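Gripper upkeep: pads, plate, fingers

Quick gallery. Notes on how we keep the hand-held grippers going at Clurkwood, mostly unit 2 becuase that one gets the most hours. Parts list is at the bottom. Will tidy up the rest when I get a minute.

Background for anyone new. Gray plastic body, two black fingers, soft textured pads. Body is the Ouellet print with our own changes to the back half. Pads come from Ravdale. Everything else is hardware store stuff.

What goes wrong, in the order it goes wrong:

Pads first. They pick up dust and skin oil, then things start to slide. Smooth plastic goes first, cardboard holds out a lot longer. Dish soap, soft toothbrush, rinse, air dry. No alcohol – it turned a set from last winter stiff and shiny and they never came back.

Then the rims. The pad edge lifts at the tip, where it narrows. Push on it with a thumbnail. If it moves, new pad. Don't glue it. I glued one, spent a whole evening picking glue out of the pocket.

Then the linkage. A dry squeak on closing means grease. A click means a loose screw, stop and find it before it finds the floor.

Schedule, such as it is: wipe pads every morning, wash them every 20 hours of use, swap at 300 hours or whenever they fail the thumbnail test. Write the hours on the tape inside the case lid. Please write them. Unit 1's tape has been blank since March.

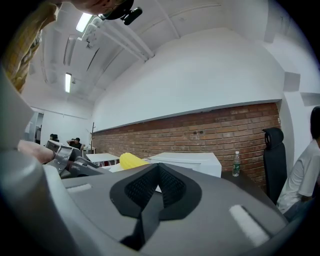
Black pad in the gray body, point down. Check the raised rim all the way along.
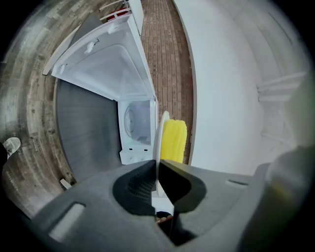

Both fingers, with the cob up behind them. Look at where they meet, then down into the dark opening below – crud ends up in there.

Darragh Rafferty wrote in to say that the 300 hours is way too generous if the unit is doing small hard objects all day. His go soft at the tip well before that, and he flips left and right pads halfway through to even out the wear. He also wants it noted that washing them warm instead of cold gets the oil off in one pass, and that a pad put back damp will creep out of its seat by lunch. He keeps a second set drying on a rack so there's no temptation to rush it.

Fair enough. Flipping won't work on our older pads, they're handed. Newer Ravdale ones might be ok, haven't tried. The damp thing I belive completely.

Pad swap, start to finish:

Power off, battery out. Yes, every time.
Open the fingers all the way and wedge them with a foam block. Not a pencil, pencils snap.
Back out the 2 screws behind the finger. Short ones. Put them in the magnet dish right away.
Peel from the wide end toward the point. Slow. If it tears, tweezers.
Clean the pocket with a dry brush. Anything left in there shows up later as a bump.
Seat the new pad point first, press outward, run a thumb round the rim.
Screws back in, snug and a hair more. They go into plastic.
Close on a sheet of paper and pull. Paper should tear or stay put. If it slides out, something isn't seated.

Alignment. After a swap the fingers should meet evenly top to bottom. Hold it up to a window and close slowly. Wedge of light at the top means the left finger is sitting high, so loosen, nudge down, tighten, look again. Usually takes me around 20 minutes the first time and way less after that. If it's still off after a few tries the pivot is worn and you want a new finger, not more nudging.

Body. Wipe with a damp cloth, that's it. Check the slots on both sides for lint. Hairline cracks start at the slot corners, they look like a scratch till you flex the part. Any crack, take it out of service and put red tape on the handle so the next person doesn't grab it.

Storage. Fingers slightly open, never clamped shut overnight. Pads take a set and then you get a flat spot. Nesari cases have foam cut for this but the cutout is tight, ease it in handle first.

Parts to have on the shelf:
pads, one pair per unit plus a spare pair
short screws, a bag, they vanish
plastic-safe grease, small tube
foam blocks
soft toothbrushes
red tape

Still to write up: battery contacts, and the squeak on unit 3 that grease doesn't fix. If you've had that one, leave a comment. I think it's the spring but haven't had it apart yet.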